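Version note, 2023-11-25. The column `lean` is new in this release, and the old column `angle_guess` is removed. If your script still reads `angle_guess`, please see the section on changes before you open the files.

# Rultel Block Layouts

Rultel is a small collection of written records on how ridged blocks lie in an open metal bin. Each record says which blocks are in the bin, which walls they are near, which of them touch, and which of them lie on top of another one. The records are tables in plain text.

We started it in January for a simple need. Radka Dimitrov was writing a program that makes random piles of blocks on the screen, and she wanted to know if her piles look like real ones. They did not. Her blocks were spread over the floor very evenly, and real blocks like to go to the walls and stay there. After this we decided to write down the real layouts in a form that other people can also use.

## What is in the folder

```
rultel/
 layouts.csv
 blocks.csv
 contacts.csv
 words.md
 README.md
```

- `layouts.csv` has 2,000 rows, one for each layout.
- `blocks.csv` has 142 rows, one for each block we own. A block keeps its number for all its life, also when it is damaged.
- `contacts.csv` has one row for each pair of blocks that touch. It is the longest file and the one with the most mistakes, so please read the section on known problems.
- `words.md` is the list of words we agreed to use, with a short meaning for each.

All files are UTF-8, with a comma between the fields and a point in decimal numbers. Empty means "not recorded". We never use zero for this.

## The blocks

The blocks are rectangular, and they are longer than they are wide. The set has two colors, dark green and brick red. In the tables these are written `green` and `red`, always in lower case. There are small differences of shade inside each color, mainly between the first box we bought and the second, and we did not try to record them.

The ridges matter more than we expected at first. When two blocks lie side by side with ridges meeting, they hold each other a little, and the pair can stay at an angle where two smooth pieces would slide flat. For this reason the `contacts.csv` file has the column `ridge_meet` with the values `yes`, `no` and empty.

Blocks with a broken corner stay in the collection and get the value `chipped` in the column `state`. We took out only those that could not lie flat any more. Their numbers are not used again.

## The bin

The bin is gray sheet metal, open at the top, with sides that go outward. The floor is flat and rectangular. At the back there is a tall upper panel that leans backward, and below it is a lower inner wall with a ledge where the two meet. In the tables the names of the walls are `back`, `left`, `right` and `front`, always as seen by a person who stands at the front strip.

It stands on a light wooden tabletop. Please remember this if you want to compare sounds or bounces with your own bin, a concrete floor will give another result.

The metal is not new. The floor has many pale scratches, most of them toward the middle, and the inner back wall has a brownish-gray worn band. We thought about replacing the bin by a fresh one from Fornico, which sells a similar shape, and we decided against it. Half of the layouts were already written at that time, and a fresh floor is more slippery than a scratched one. Two different floors in one table would be worse than one old floor.

There are two small round holes in the front part of the floor, one toward the left corner and one toward the right. We use them as reference points. When a record says that a block is "over the left hole", it means that some part of the block covers the hole when you look straight down.

## How a layout is recorded

1. Look into the bin from the front, without touching it.
2. Write the colors first, from left to right, and then from back to front.
3. For each block, write the nearest wall, or `middle` if no wall is closer than one block length.
4. Write the lean: `flat`, `edge`, or `tilted`.
5. Write every pair that touches. If you cannot see the place where they would touch, write `hidden` and do not guess.
6. Only now you may move your head to the side, and correct what was wrong. Corrections go in the column `second_look`.

Step 6 was a matter of discussion. Rigoberto Betancur was for allowing only one look, and Radka for allowing as many as you want. The second look is a compromise and it has a good side effect: you can compare the two columns and learn which kinds of layout are hard to read from one position. Long blocks that lie one behind the other are the hardest. Blocks against the back wall are also difficult when something is in front of them.

## Columns of layouts.csv

| Column | Meaning | Values |
|---|---|---|
| `layout_id` | number of the layout | whole number |
| `n_green` | green blocks seen | whole number |
| `n_red` | red blocks seen | whole number |
| `at_back` | blocks whose nearest wall is the back | whole number |
| `at_left` | same for the left wall | whole number |
| `at_right` | same for the right wall | whole number |
| `at_front` | same for the front wall | whole number |
| `lean` | the strongest lean in the layout | `flat`, `edge`, `tilted` |
| `shape` | named shape, if any | see `words.md` |
| `second_look` | what was corrected | free text |
| `writer` | who wrote the record | `RB` or `RD` |

The numbers for green and red are for blocks that were seen. A block which is fully covered by others is not in these numbers, even when we knew it was there.

## Words for shapes

We found that some arrangements come again and again, and it was tiring to describe them each time. So we gave them names. There are five in the list now:

- **rail** - two blocks in one line, end to end
- **gate** - two parallel blocks with a gap between them
- **vee** - two blocks with one end close together and the other ends apart
- **bridge** - one block lies over two others
- **lonely** - a block that touches no other block and is near a wall

The vee can open in any direction. Earlier we had separate names for the vee that opens to the side and the vee that opens to the front, but we mixed them up ourselves and now there is only one name. If the direction is important to you, it is written in `second_look` for the records by RB, and for the records by RD it is mostly missing.

A lonely block must not touch another block, but it may touch the wall. We ask you to be strict with this. In the first version of the table the word was used also for blocks which only looked separate.

## Known problems

**Small rubbish in the bin.** Now and then there is a scrap of something on the ledge or on the floor. We remove it when we notice it, and we do not record it. If you work on detecting objects, please know that the table has no line for such things.

**Shiny places.** The floor reflects the light. Where there is a bright patch, the lower edge of a block is hard to see, and the writer may have put `flat` for a block that was lying on its edge. We corrected all such cases we could find.

**Doubled contacts.** The same pair appears two times in `contacts.csv` in some layouts, once as (a, b) and once as (b, a). Sort the two numbers before you count anything.

**The long handwriting problem.** The early records were written on paper and typed later. The digits 1 and 7 of Rigoberto are similar. We checked the block numbers against `blocks.csv`, but where both readings are possible numbers, the check can not help.

**Two writers.** RB writes `tilted` more easily than RD does. Please do not compare leans between the two without thinking about this.

## What you should not use it for

The layouts are all from one bin and one kind of block. We would not use them to say something about boxes of cardboard, or about round objects, or about a bin which is full to the top. There is also no weight in `blocks.csv`. Some people asked for it, and we hope to add it when we have a better scale.

## Related work in the same folder tree

The Bensaid notes contain the same kind of records for wooden spoons in a drawer. They use their own words for walls, and the two tables cannot be joined directly. Stiltance is the program that draws piles from our tables. It reads `layouts.csv` and ignores `contacts.csv`, so the vee and the gate look the same in its drawings.

## Changes

- `angle_guess` is removed. It was a number in degrees and was estimated by eye, and two people seldom agreed on it.
- `lean` is added for all 2,000 layouts.
- `bridge` now needs two blocks below. With one block below, write only the contact.
- The words "upper" and "lower" are not allowed any more in `second_look`. Use "nearer the back" and "nearer the front".

## Corrections and contact

If you find a mistake, please send the `layout_id` and the column name to Rigoberto, and write in one line what you think is right. For questions on the words, write to Radka.

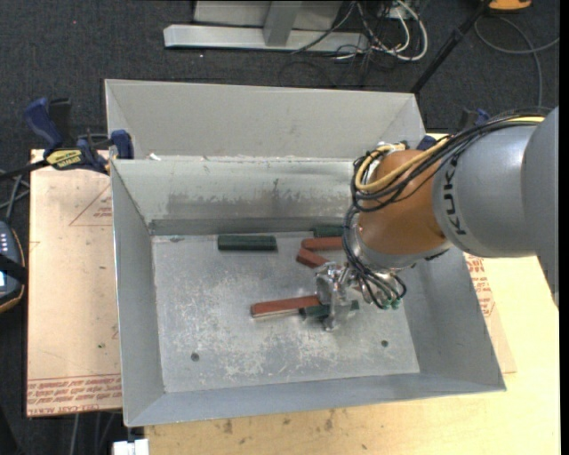
Corrections go into the table at the next release, with the old value kept in `second_look`. Please do not send us a whole corrected file - we can not see in it what was changed, and we have to compare it row by row.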